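Lasurent Fliltlow Table Finish, Matte White

September 26, 2021
By Skye Farquharson

Fliltlow is a water-based finish for indoor tables, desks and shelves. It dries to a flat white with very little shine and can be used on bare wood, primed board or old paint that has been sanded. Lasurent sells it in a 500 ml can and a 200 ml can. The small can is meant for touch-ups and chair-side tables. For a full dining table, buy the large one.

Stir the can well before you start and again halfway through. The white settles to the bottom, and a coat put on without stirring will look thin. Use a short foam roller on the top and a brush on the legs and edges. Two coats are enough over primer. Bare pine usually needs a third.

Leave 4 hours between coats in a heated room. Sand lightly by hand with fine paper before the next coat and wipe off the dust with a damp cloth. The top can take light use the next day, but it does not reach full hardness for 7 days. Until then, keep hot dishes, wet glasses and tablecloths off it.

A matte white top shows marks sooner than a glossy one. Most gray scuffs come off with warm water and a little dish soap. Do not use scouring powder or a melamine sponge, as both will leave a shiny patch.

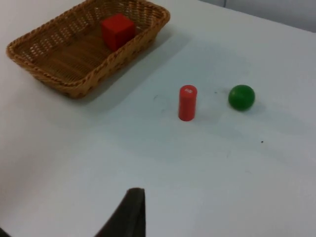 Jad Akl wrote to us that he put two coats on a desk last October and that pencil marks still wipe off it, though a ring from a coffee mug took him a few tries. He would like the finish to come in a satin version as well. There is no satin in the Fliltlow line at present. Lamont, the clear topcoat from the same maker, can go over the white and adds a low sheen. It also makes rings easier to clean off.

Brushes and rollers wash out in water if you get to them before the finish dries. Close the lid tightly and store the can where it will not freeze. Finish that has frozen turns lumpy and should not be used.

Both sizes are kept in stock at the Tistasgate store. Lamont is ordered in on request.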